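Search this site Search Go

My grandmother kept a cloth for every sort of day, and I have been thinking about her a good deal this October, with the evenings drawing in and the cupboards needing a turn-out. She had a white one for christenings, a brown one for jam, and a gingham one that came out whenever people were expected and nobody important was among them.

Alfredo Tagle, who has sold table linen from his little shop, Shiferaw, for 19 years, laughed when I told him this. He gets asked for checks more than anything else – young couples, mostly, who want the table they remember from somebody's garden. "They bring me a scrap in an envelope," he said, "and I have 200 bolts to look through, and I love it."

He washes his own at 30 degrees and irons them while they are still a bit damp, and he told me so twice, in case I'd missed it. 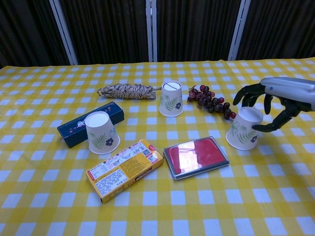 Getting out the tea stains

Soak the cloth in cool water for 2 hours, then rub in a little plain soap and leave it on the line.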